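Chapter 12
Wood in the Home: Choosing It, Finishing It and Looking After It

Before you begin

Run your palm slowly along the nearest table, desk or shelf and you will learn a good deal before you have opened your eyes to look at it. Is it slick or slightly furry? Does it feel warm? Can you find the grain with a fingertip, or has somebody buried it under so many coats of varnish that it might as well be glass? My old teacher, Abdelghani Bensaid, began every course in his Grandville workshop this way, with the lights turned down and twelve offcuts going round the bench from hand to hand, and I have never found a better way of starting, so I pass it on to you here (with the lights up, if you prefer).

In Chapter 11 we dealt with stone and tile, which mostly sit still. Wood does not. It takes in moisture from the air and gives it back again, and it swells and shrinks as it does so, chiefly across the grain and hardly at all along it. This is why a drawer that glides in a dry spell may stick fast in November, and why a wide table top must always be allowed a little room to move. Please keep this one idea close by as you read, as nearly everything else in the chapter leans on it!

We shall start with the board itself: how it is cut from the log, and what the direction of the cut does to its looks and its behaviour. From there we go on to finishes. Oils and waxes are pleasant to put on and easy to patch, though they ask for a bit of attention every so often, while varnishes stand up better to spills and are a good deal more trouble to repair. Zineb Shawky has kindly lent us her notes on the long refectory tables at Kettani House, which she has oiled and scrubbed for 20 years, and you will meet them again in the exercises.

The last part is about everyday care, meaning dusting, white rings, dents, scratches and the sad business of the forgotten plant pot. None of it needs costly equipment. A soft cloth, a cork block and some fine paper will see you through most of it.

Words to look out for: grain, quarter-sawn, seasoning, sealer, burnish, patina.

To do first: find three wooden surfaces at home, touch each one, and write a sentence on how it feels. Keep your notes for section 12.4.
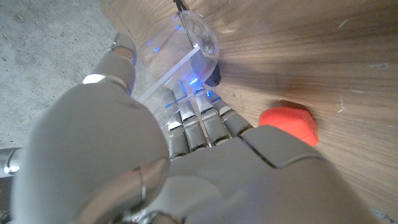

Fig. 12.1 Reaching down towards a flat wooden surface.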